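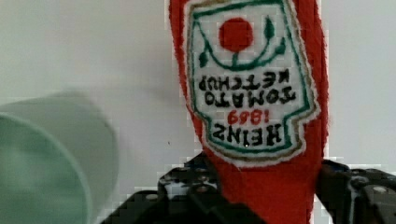 Dromton Plush Food Set

Records for 85 plush foods and condiments, kept as one table with a folder of pictures.

Contents

items.csv has one row per toy. labels.csv has the words on any sewn or printed label, one line per row. There are 192 label lines in all.

Fields

item_id
kind (bottle, fruit, bread, other)
main_color
label_type (embroidered, printed, none)
label_text
notes

How label text is entered

Type the words in the order they read with the toy standing upright, even when the picture has it upside down. The ketchup bottle is entered as TOMATO, KETCHUP, with 1869 on its own line. Keep capitals as stitched. Leaves, vines and fruit go in notes.

Brand names go in a separate line marked "brand". Heinz is one of 13 brands in the set.

Known problems

Red plush is entered as "red" whatever the shade. 2 rows from the Gerlach box have no label_type yet.

Changes

August: merged the Flillov list, fixed doubled ids.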